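Cleaning a Quilted Mattress with a Hand Brush and Dustpan
Yaw Nyarko
Term project report, 18 July 2023

1. Purpose
The Funden apartment study covers small household cleaning jobs. My part was the mattress. Deep quilting holds light debris in the seam lines, and a dustpan lip does not sit flat on it the way it does on a hard floor.

2. Materials
The test surface was a white mattress with a rounded, puffed quilting pattern and a dark gray border. Tools were a white dustpan with a rubber strip along the lip and a hand brush with a dark blue handle.

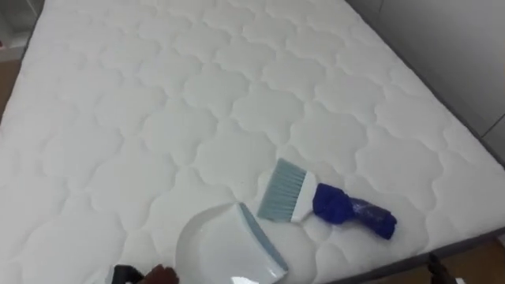
Debris was limited to small wads of foil, paper and clear plastic. Crumbs and dust were left to the Siqueira group.

3. Procedure
The pan is placed on the mattress with the lip facing the debris. The brush starts on the far side of the piece and moves toward the pan in short strokes. Pressing the lip down lightly lowers the puffed panels under it. 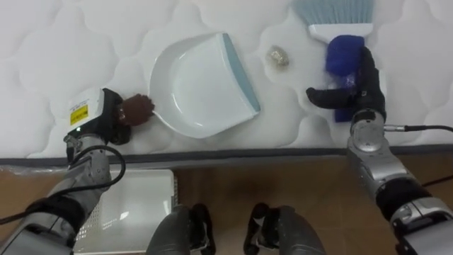 We planned 60 trials and finished all of them over 11 sessions. A trial ended when the pan had been emptied into the basket next to the mattress. In 14 trials the piece dropped into a seam and had to be brushed out along the stitching before it could be collected.

4. Emptying
The pan is tilted lip down toward the basket. 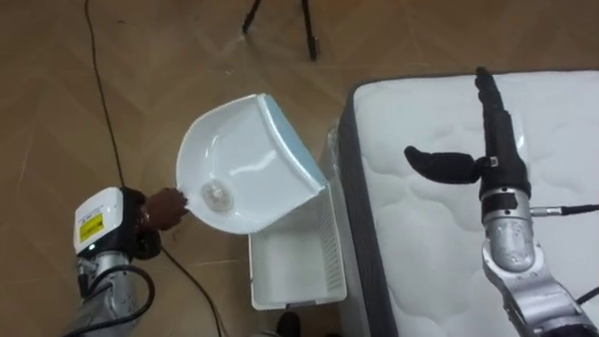

Figure 3. Dustpan tilted toward the floor basket, plastic piece still inside.

Pieces near the rounded back of the pan need a steeper tilt. Tilt angle was not measured and should be added to the trial sheet.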